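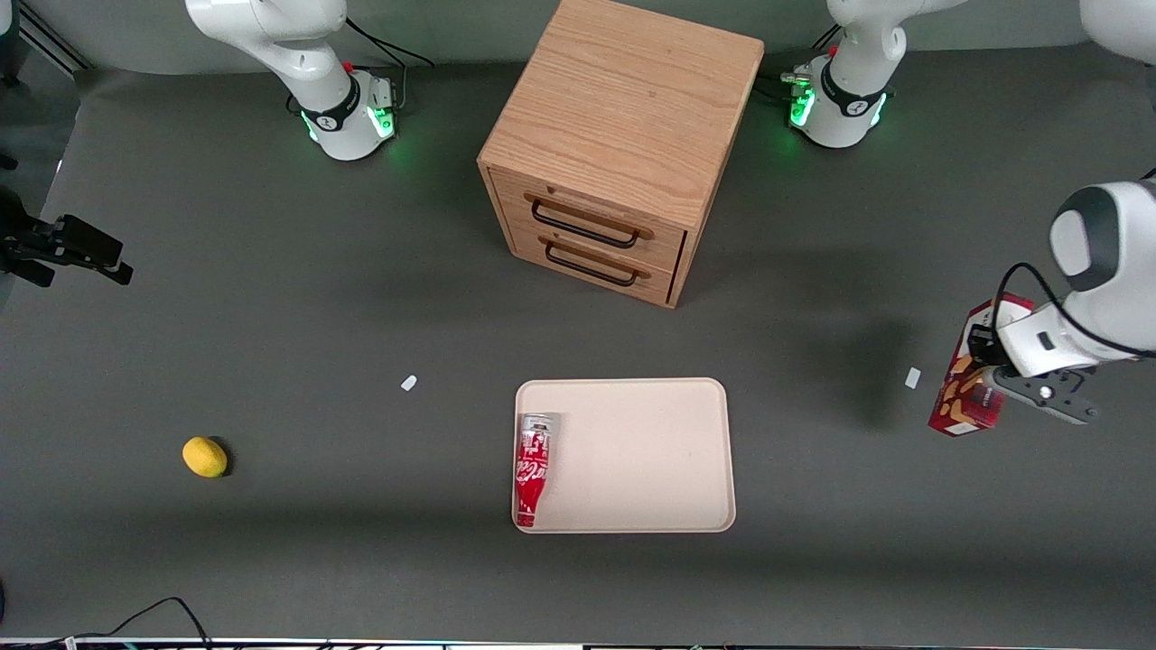 What We Keep in the Kitchen Drawer
Keegan Grewal
Tapley, 2/24/20

My project started with my grandmother's junk drawer in Braltport, which has stuck shut on me every December for as long as I can remember. I wanted to find out how people in my town store small things at home, and whether they can find them again when they need them. It sounded like a tiny subject when I picked it, and it grew and grew (my poor family heard about very little else at dinner).

I handed out 295 short surveys at the library and through my neighbors, and I also visited 10 homes where people were kind enough to let me look through a drawer with them. Each visit began with the same question: where would you go for a spare battery? Most people answered right away and then had to try a second place, and often a third.

The things I saw most were rubber bands, old keys, takeout menus and birthday candles. Keys were my favorite part, because almost everybody had a story about one and hardly anyone could tell me what it opened! One retired couple had kept the key to their first apartment, and they talked about that apartment for so long that I nearly missed my bus.

People with shallow drawers told me they were happier with them than people with deep ones. I think this is because things can't pile up as much — but I didn't measure the drawers on every visit, so I can't say it for sure. Dividers helped in 3 of the homes. In the others they had been bought, used for a while and moved to the garage.

If I did this again, I would ask fewer questions on the survey, and I would go back to the same homes after a few months to see what had changed. My grandmother has since cleaned hers out and found my library card from second grade.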